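Ciarán Tully
ok so I am finally doing the thing. every drawer, every bag, every pocket. a thread about my stuff, sorry in advance

Background: we move to Plilldale at the end of February and the new place is 264 square feet smaller than this one. I measured twice, hoping the tape was wrong the first time

Started with the bathroom because I thought it would be the quick one. Ha. It took 3 evenings!

Found so far: a hairbrush I don't recognize, four combs (I have very little hair), and a whole shoebox of hotel soap from when I was on the road for Dudek. I kept two of the soaps. They smell great, leave me alone

My rule is that everything comes out of where it lives and goes on a table before I decide. If it stays in the drawer I just close the drawer again and feel productive. A table makes you look at it

Also you need a clear table for this, so half of my time goes to clearing the table. The plates keep coming back. I eat one piece of toast and there's another plate

Somebody asked about the boxes - they're from Vurkwood, the medium ones with the double bottom. Do not get the large. I filled one large with books and it is now part of the floor

Kitchen update: I own one good pan and six lids. None of the lids are for the pan

My sister wants the Garkura kettle and I've said yes, but she has to come get it before the move, and she has to take the waffle maker too. That's the deal. She's "thinking about it"

Photo folder on the old laptop: some 3,000 pictures, and I'd say half of them are screenshots of bus times. Stopped at 1,016 for the night, my eyes were done

Back to the bathroom stuff, because I said I'd post the travel-size pile and people got weirdly excited about it. Toothpaste is the last thing to sort. Small tubes go in the overnight bag, the big one stays by the sink until we leave 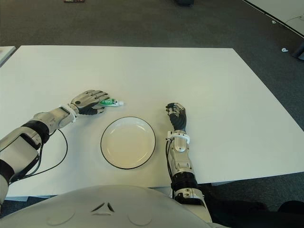 little toothpaste, empty plate, white table

If you've got a small tube going spare, check the cap before you pack it. I lost a good sweater to mint once and it never really came back

Tomorrow is the hall closet. There are coats in there from two apartments ago and at least one umbrella that opens by itself

Anyone near me want five clean jars with no lids? Or a waffle maker, if my sister backs out? Reply here or text me, I can drop stuff off most evenings after six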